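Sistau Support > Hosted mail > Closed tickets

Subject: Order confirmations arriving up to 4 hours late
Opened by: Ashwin Shenoy, Borgate
Assigned to: Bleddyn Vaughan
Priority: Normal (raised to High by customer)
Status: Closed, with reservations

Ashwin Shenoy, 8:12 am
Confirmation emails from our shop are reaching customers late again. The worst one left our server at 3:40 in the morning and landed at 7:38. Last time I was told this was "normal variation." I'd like a different answer this time. We send fewer than 1,000 messages a day, so I don't accept that we're overloading anything.

Bleddyn Vaughan, 8:55 am
Thanks, Ashwin. Could you send full headers from one late message and one that arrived on time? The status page shows all green for the relay, but the status page also showed all green in October when the relay was flat on its back, so I'm not putting much weight on it.

Ashwin Shenoy, 9:20 am
Both attached. Your first-line person asked me to clear my browser cache. I did it, for the record. I can't see what my browser has to do with mail that a server sends to another server.

Bleddyn Vaughan, 10:05 am
It has nothing to do with it. Sorry about that one.

The headers are useful. The late message sat on our outbound relay for nearly the whole delay, so the hold-up is on our side and your shop software is in the clear. The on-time message went through the same relay and left in seconds. Same sender, same size, different recipient domain.
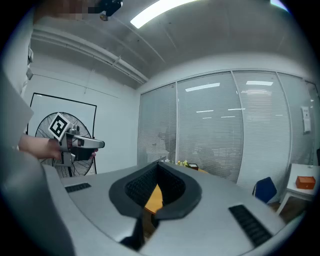
My first guess was greylisting at the receiving end, where the other server says "try again later" and we do. I don't fully believe it. Greylisting usually costs one retry, and our retry interval is meant to be short. I'll pull the queue log before I say anything more definite.

Ashwin Shenoy, 10:31 am
"Meant to be" is doing a lot of work there. Who last changed the interval?

Bleddyn Vaughan, 11:48 am
Fair question. The queue was moved to the Lomen scheduler last month. The release note says retry behavior is unchanged. The log says otherwise. After a first refusal the message waits, then the wait doubles, then doubles again, and nothing resets it when the receiving server starts accepting mail. Your 3:40 message was refused a few times early on and then just sat there.

There is also a cap of 50 connections shared by every customer on that relay. I was told it has never been reached. The log has 400 entries saying it was, all from one night.

Ashwin Shenoy, 12:02 pm
So which is it, the retries or the cap?

Bleddyn Vaughan, 2:15 pm
Both, I think, though I can only prove the retries. I've put the old schedule back for your domain and moved you to a relay with its own limit. Test messages to the slow domain are going through without a wait. A handful of tests in the early afternoon doesn't tell us much about the small hours, so please leave this open overnight.

Ashwin Shenoy, 8:40 am
Nothing late overnight. I've seen one good night before, so I'm not celebrating. What happens when Lomen gets its next update?

Bleddyn Vaughan, 9:10 am
The setting is pinned for your account, and I've filed a fault against the release note as well as the scheduler. Yusof in the ticket list is the internal reference for that fault. Quote it if this comes back and you won't have to start from the browser cache.

Ashwin Shenoy, 9:14 am
Noted. Close it, but I'm keeping the headers.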